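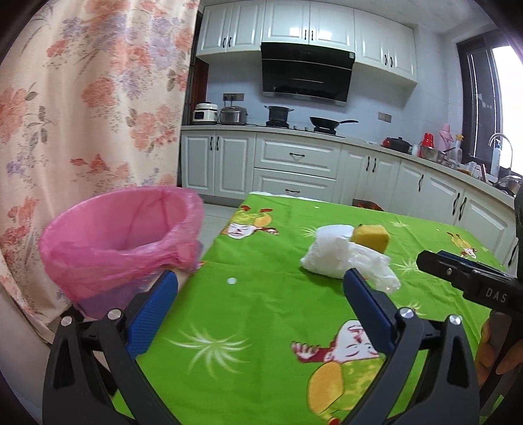

*A green tablecloth with cartoon figures printed on it.*

# Does a Cartoon Make It Better?

Go through your kitchen and look for faces. They turn up on cereal boxes, cups, bandages, tablecloths and yogurt lids. Most of them are smiling, and most of them want something from you.

I write about shopping for a living, and I don't believe much of what I read on a package. You don't have to be as grumpy as I am. But you should know how a cartoon gets onto a box of crackers, and what it can and can't tell you about the crackers.

## Who put it there?

Let's say there is a cartoon fox named Trullia. The people who thought her up own her. If a cracker company wants Trullia on its box, it has to ask the owners, and it usually has to pay. The deal is called a **license**. A license says which picture the company may use, what it may put the picture on, and for how long.

Trullia doesn't bake the crackers. Her owners probably don't either. The crackers may be the same ones the company was selling last February in a plain brown box.

So when a box says "Trullia Crackers," ask what part of it is Trullia. Often the answer is the ink. Sometimes the crackers are fox-shaped too, and I'll admit that's more fun than a square. It's still the same dough.

## Who pays for it?

The company pays the owners first. After that, the money has to come from somewhere. A company might raise the price, or put less in the box, or keep the price the same and hope to sell a lot more boxes. You can't tell which by looking at the fox.

You can check the price, though. Most stores put a small label on the shelf with a **unit price**. It tells you what you would pay for one ounce or one pound. Find the unit price for the box with the cartoon and the unit price for a plain box of the same kind of food. If they match, fine. If they don't, you've found out what the fox costs.

Sometimes the cartoon box is cheaper. Write that down too. A person who only writes down the answers she expected isn't checking anything.

## "But it tastes better!"

Maybe. Let's be careful, because our brains are easy to push around.

When you like a character, some of that liking can spill over onto whatever is next to it. You expect the cracker to be good, and expecting is part of tasting. You aren't lying when you say it tastes better. You may even be right. The trouble is that you can't find out while you're looking at the box.

Glenys Ackroyd's class in Werkuvthorpe tried to find out. They had heard an ad say that kids "can taste the Trullia difference," and Gun-woo Bang, who was in the class, wanted to know what the difference was supposed to be. Nothing on the box explained it.

They bought two kinds of plain round crackers, one with the fox on the box and one without. Ms. Ackroyd put them on white plates out in the hall, where no one could watch, and marked the plates with letters. Then 12 kids tasted both and wrote down which they liked more.

Only 3 picked the cartoon brand.

Does that prove the plain crackers are better? No, and I'd be annoyed if you told people so. It was one small class on one day. Some kids may have liked whichever cracker they ate first. One box could have been open longer and gone a bit stale. What the test does show is that those kids didn't have much luck tasting a difference in the fox's favor.

## Try it yourself

You need a grown-up, two brands of the same snack, and two plates that look alike. Check for allergies before anybody eats anything.

1. Ask the grown-up to set out the snacks in another room and label the plates X and Y. The grown-up keeps the answer secret.
2. Taste X, drink some water, and taste Y.
3. Write down your pick before you talk to anyone.
4. Do it again with the plates in the other order.
5. Find out which was which.

If you change your mind after step 5, notice that. The cracker is the same as it was a minute ago.

## Big numbers on the box

Here's another thing to poke at. A juice called Russo once had a badge on the carton that said "Loved by 3,000 kids!" It sounds like a lot of kids. Now try some questions on it.

How many kids were asked? If it was 3,001, I'm impressed. If it was a million, I'm not. What were they asked? "Do you love it?" is different from "Do you like it more than water?" And did they get the juice free? I would say nice things about free juice.

The badge didn't answer any of this. A number with no question attached to it is mostly decoration.

## So are cartoons bad?

I don't think so. A picture can be worth having because you like looking at it. If you want a cheerful tablecloth and the cheerful one costs a little more, you're paying for cheerful, and you get it every time you sit down. A cloth is something you look at. That seems like a fair trade to me.

Toothpaste is harder. Do you want the tube because of the paste or because of the picture? If the picture gets you to brush, your parents may decide it's worth the money. Just don't let anyone tell you the picture cleans teeth.

## Words to know

**License:** permission to use something that belongs to someone else, often in return for money.

**Unit price:** the cost of one ounce, pound or other amount, so you can compare packages of different sizes.

**Blind test:** a test in which the people choosing don't know which thing is which.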